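Perguntas frequentes: empréstimo de material de laboratório às escolas

Rede Tarnska de Ciência Escolar 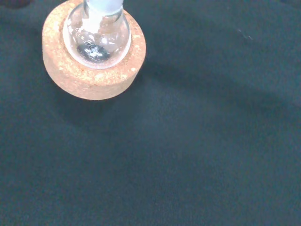
Texto: Chiamaka Amadi
Revisão: Ifeanyi Onuoha
Atualizado em abril

Quem pode pedir material?
Qualquer escola básica ou secundária inscrita na rede. O pedido tem de ser feito por um professor de Física e Química, de Biologia ou pelo responsável do laboratório. Não aceitamos pedidos de alunos nem de encarregados de educação.

Quanto custa?
O empréstimo é gratuito. A escola paga apenas o transporte, se não puder levantar as caixas no armazém, e uma caução de 300 euros, devolvida depois da conferência.

Que material está disponível?
O catálogo tem 1.559 artigos, entre vidraria, suportes, balanças, medidores de pH e modelos moleculares. Os reagentes não fazem parte do empréstimo e devem ser comprados pela escola.

Por quanto tempo posso ficar com uma caixa?
Três semanas, com uma renovação possível se não houver outra escola em lista de espera. A renovação pede-se por correio eletrónico antes do fim do prazo.

Qual é a diferença entre a caixa Baro e a caixa Urora?
A caixa Baro destina-se ao ensino básico e traz material para separação de misturas e medição de volumes. A Urora é para o secundário e inclui o necessário para destilação simples e titulação. Nenhuma das duas traz placa de aquecimento, que tem de ser pedida à parte.

Posso aquecer qualquer peça de vidro?
Não. Provetas, balões volumétricos e pipetas não vão ao aquecimento. Os balões de fundo redondo podem ser aquecidos em manta adequada ao seu volume, depois de verificado que não têm riscos nem fissuras.

O que acontece se uma peça se partir?
Anote o número do artigo na folha que acompanha a caixa e coloque os vidros num recipiente rígido, fora da caixa. A primeira peça partida em cada empréstimo não é cobrada. As seguintes são descontadas na caução pelo preço de catálogo.

Como devo devolver o material?
Lavado, seco e arrumado pela ordem indicada na tampa. Retire etiquetas e marcas de caneta. As torneiras das buretas seguem desmontadas, no saco próprio.

Há formação para professores?
Sim. Yetunde Ekpo orienta uma sessão por período, às 17h30, na sala Bassey. As inscrições fecham quando se atingem 58 participantes.

Com quem falo se faltar alguma coisa na caixa?
Com Chidubem Jibrin, no armazém, até dois dias úteis após a receção. Depois desse prazo consideramos que a caixa chegou completa.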